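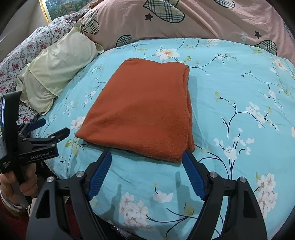 Folded terry towel on a printed sheet.

Household Textiles, Unit 4: Pile Fabrics and Their Care
Handout for the evening course, instructor Mircea Bălan

Terry is a woven pile fabric. Two sets of lengthwise yarns run through the loom at once. The ground warp is held tight and makes the base cloth. The pile warp is kept slack, and when the filling yarns are beaten into place the slack yarn stands up as loops. Most bath towels have loops on both sides. If the tops of the loops are sheared off, the result is velour, which feels smoother and takes up water more slowly.

Sheets have no pile. They are usually plain weave (percale) or satin weave (sateen). Percale is crisp and lets air through. Sateen has longer floats on the surface, so it looks shinier and snags more easily. A pattern on either one may be printed on the finished cloth or woven in with dyed yarn. Check the back: a print is often paler there.

Weight
Towel weight is given in grams per square meter. To find it, weigh the dry towel in grams and divide by its area in square meters. The Bemari sample in the study box weighs 591 grams and measures one meter by one meter, so the answer is simply 591. Do the Gruden sample yourselves and bring the figure to class. Measure it flat, without pulling the hems.

Heavy towels hold more water and dry slowly. In a small bathroom with no window, a medium weight is often the better buy.

Washing
Wash new towels before first use. Mills add a softening finish that makes them feel good in the store and repels water for the first few washes. Wash deep colors apart from sheets at the start, as loose dye will settle on pale cloth.

Fabric softener leaves a coating on the loops. Skip it for towels. Too much detergent does much the same thing – the towel comes out stiff and a little gray.

A pulled loop should be cut level with the pile. Do not tug it. The ground weave holds the rest in place.

Reading for next time: Iordache, chapter 2, on yarn twist. The Burnell notes on shrinkage are optional until May.

66 shares | 4 comments

Comments

dorel_k: Does the weight formula work for bath mats too?

M. Bălan: Yes, if there is no rubber backing. With a backing the number tells you nothing about the cloth.

pins_and_hems: I got a very low number for Gruden. Then I saw I had used centimeters.

tamsin: Cut my pulled loops last night and no holes so far. Thanks.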